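How to clean and check an old gooseneck desk lamp
Written by Kwan-ho Chow, 26 February 2023

Many people throw away a desk lamp when it becomes dusty and the neck feels stiff. In most cases it needs only one hour of care. I have cleaned quite a lot of them for the repair evenings in Woldale, and I do it always in the same order.

What you need: two soft cloths, a bowl of lukewarm water with a drop of washing-up liquid, an old toothbrush, cotton buds and a dry towel.

First, pull the plug out of the wall and wait until the bulb is cold. Take the bulb out and put it somewhere it cannot roll. Do not put any part of the lamp under the tap.

Then wipe the dust off with a dry cloth. Start at the shade and go down, otherwise the dust falls on the part you have just cleaned.
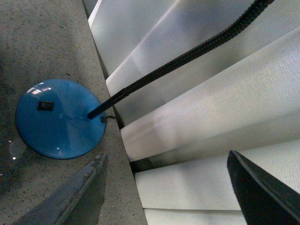 The base collects more dirt than you expect, mostly fingerprints. Use a cloth which is damp but does not drip, and wipe from the middle outwards. On a glossy blue base every smear shows when the light falls on it, so dry it at once with the second cloth. If the rocker switch sits in the base itself, go round it with a cotton bud — a dry one — and keep the water away from there. Do the same where the cord comes out.

For the ribbed part of the neck, take the toothbrush. Brush across the neck, along the grooves, and turn the lamp a little after each stroke. Bend the neck gently so that the grooves open, but never bend it sharply close to the rigid tube.

Now look at the cord over its whole length. If you find a cut, a hard place or a brown mark, do not use the lamp again before somebody competent has changed the cord. Oluf Hedegaard from our group has repaired over 100 lamps and he says the same.

Let everything dry until the next day. Put the bulb back, plug in, and try the switch a few times. If the light flickers when you move the neck, unplug it and bring it to a repairer.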